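Setting up your transfer budget in Follora

Updated January 14, 2018

I run a small fantasy soccer league, and I wrote this part of the guide after fielding the same messages every winter window. Follora is the manager app we all use now. Set aside 20 minutes for this section, and have your squad list open before you start.

1. Sign in and open the Club tab. If you joined through an invite, your club name will already be filled in. Mine is Trerard Rovers, and yes, I picked it in a hurry.

2. Tap Finance, then Transfer Budget. Type in the amount your league agreed on. In our league everybody starts the window with 100 credits, which keeps the arguing down to a level I can live with.

3. Tap Squad Limit and set it to 22. The app will let you save a bigger number, but it starts rejecting bids later with a pretty unhelpful message.

Note: loan players count toward the limit. I forgot this my first season and spent an evening convinced the app was broken.

4. Go to Asking Prices and put a figure next to every player you'd be willing to sell. Leave the box blank for anyone you're keeping (a zero means "free to a good home," so please don't type a zero!).

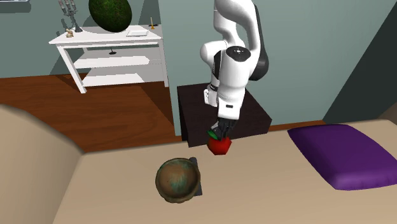

Bids come next, and this is where I see most people get into trouble. When you tap a player on the market list, the app opens a bid sheet and holds that amount out of your budget until the seller answers. You can have up to 4 open bids at once, so the credits go fast. I try to bid the way that gripper has hold of the apple, fingers shut around the top of one piece of fruit, and I leave the other strikers on the list alone until I hear back.

5. Enter your bid and tap Send. The seller gets an alert right away.

6. To pull a bid, open it again and tap Withdraw. Your credits come back in about a minute.

Caution: once the seller taps Accept, Withdraw disappears and the deal is final. I can't reverse it as league admin, and Filomik support won't either. I've asked.

7. Check the Pending list before the deadline. Anything still sitting there when the window shuts is canceled and the credits roll over to summer.

If your league uses the Fitzsimmons scoring rules, turn on Resale Tax under Finance before the first bid goes out. The switch locks after that and stays locked until the next window opens.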